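Print | E-mail

Two arms, a few plates

I spent a morning at the Fellora lab watching two robot arms tidy a kitchen table, and I could have stayed until lunch!
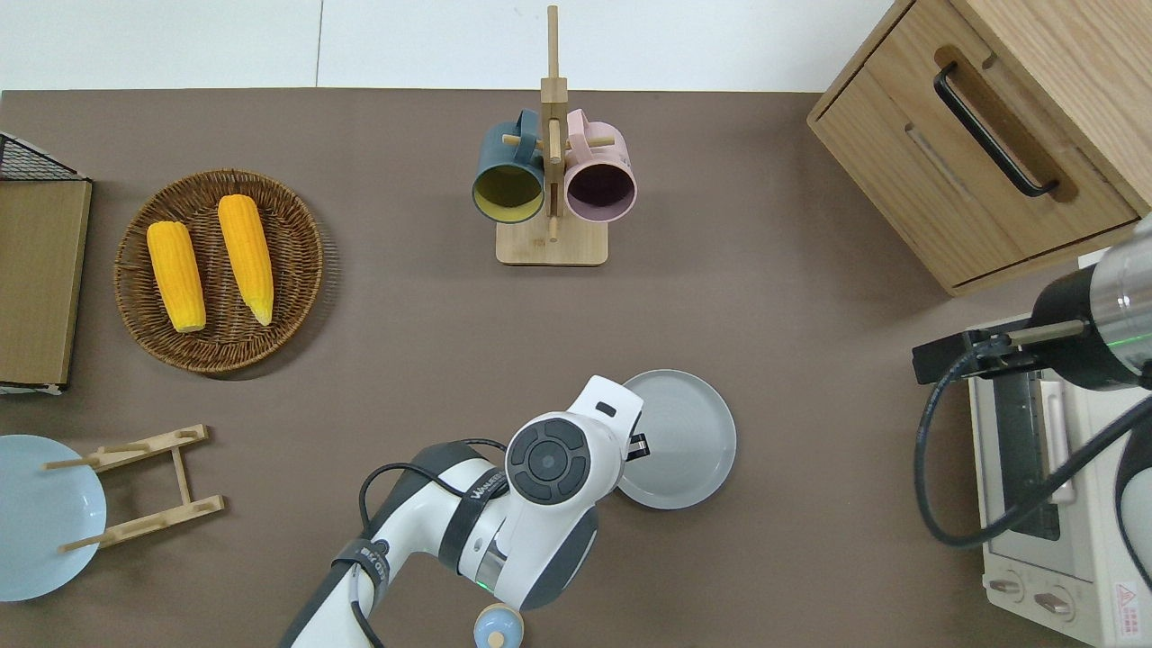 Photo: Fellora

The method is called Lulham, and it's simple enough that even I followed it. People steer the arms through a chore, 2343 times so far, and the software learns which moments matter – mostly the grip on a rim – and skims the rest. Older methods treated every second the same.

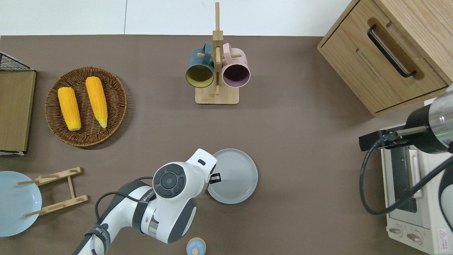 Maximiliano Nieto, who runs the project, told me the team had planned on 4000 runs. They stopped early when the last 200 barely changed the results, and he sounded a bit giddy about it (so was I). Plates are still harder than mugs, he says, and thin rims are the worst of the lot.

Next up is a move to the bigger Fadley lab in February, with new chores and a lot more cups.

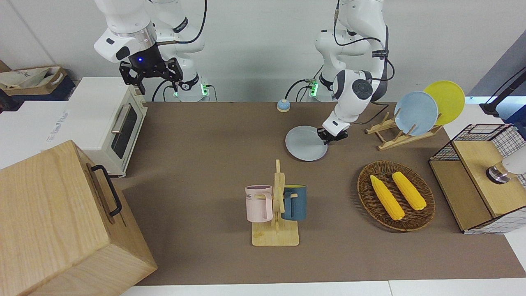
More from the lab beat

Ristić opens its gripper designs to schools

Print | E-mail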